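Notes for the Skavbridge evening – spills, crumbs and other small dry things
(slides on the laptop, clicker has a mind of its own, water on the LEFT this time)

**Opening**

Good evening. Wait for the chairs to stop scraping.

Say who I am, quickly. Say that I have been asked to talk for 25 minutes about cleaning a table, and that I said yes before asking how much of the evening that was.

Ask: who here has ever tipped a jar over? Leave hands up. Who swept it straight onto the floor? Hands go down very fast at this point. Let it sit.

**Why dry spills are worse than wet ones**

- Wet spill: everyone panics, grabs a cloth, done.
- Dry spill: everyone says "oh, it's only dry" and finds it in their socks until March.
- Two things spilled together is where friendships end. One of them you want to save, the other you don't, and they have already moved in together.

Slide. Pale grit, dark little pellets, cream table. Give people time to look at it and feel tired. Point out that the pellets bunch up in one place and the white stuff thins out into specks at the edges. The specks are the real job. The heap in the middle is just showing off.
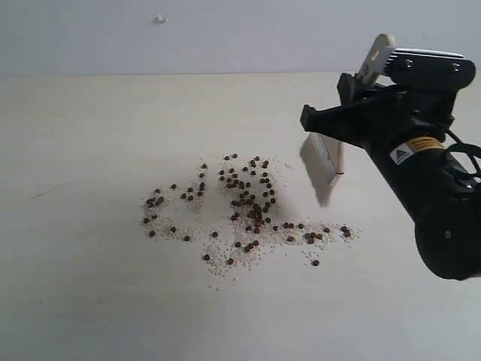 Naima Amrani wanted to know, when I tried this talk out on her, why anyone would bother sorting a mess like that when a dustpan exists. Fair question. Answer: most of the time, don't. Bin it. But if the thing cost money, or it's the last of the jar and the shop is shut, you'll want the method. She remained loyal to the dustpan.

**The method, such as it is**

1. Stop. Hands off. The first swipe is always the wrong one.
2. Work from the outside in. Stray specks first, heap last.
3. Use a stiff card. I use my old Cosix membership card, number 3319, which has done more for me on tables than it ever did at Cosix.
4. If there are two sizes of thing, use a sieve. The Achari one is fine. The handle is not, hold it by the rim.
5. Do not blow. (Pause. Someone always laughs, and it's always the person who blows.)

Skip the vacuum story if we're past 7:40.

**On the table itself**

A plain pale top is a mixed blessing. Dark bits show up from across the room, white bits vanish until you lean on them. Old scratches collect things too, so run the card along them and then run it again.

Next slide is mostly surface, so talk about light: get your head down level with the table and look along it toward the wall. You'll feel silly. You'll also find the rest of it.
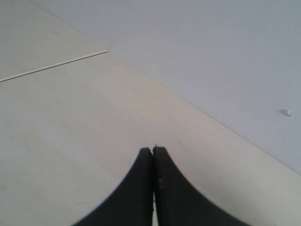
*Slide 2: Pale tabletop, far edge running off at an angle.*

**Where it goes when it leaves the table**

Back edge, every time. People clean the front because that's where they stand. Pull the table out from the wall if it will move, and if it won't, slide the card along the join with a sheet of paper underneath.

Ziad Kanaan holds that anything behind a table belongs to the house. I've seen behind his table and the house is doing well out of it.

Then the wall. Plain gray walls get

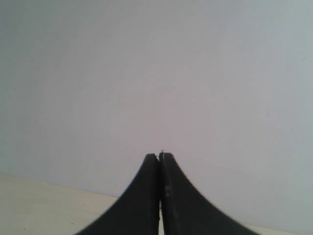 ignored, being upright, and we assume nothing stays on them. Wipe the bottom strip anyway, dry cloth first – damp cloth on fine dust makes paste, and then you're giving a different talk.

**Questions**

Expect the one about rice. Expect the one about glitter, and refer it to Edum, who run a whole evening on glitter and are welcome to it.

Hand back the clicker. Check under the lectern for the sieve.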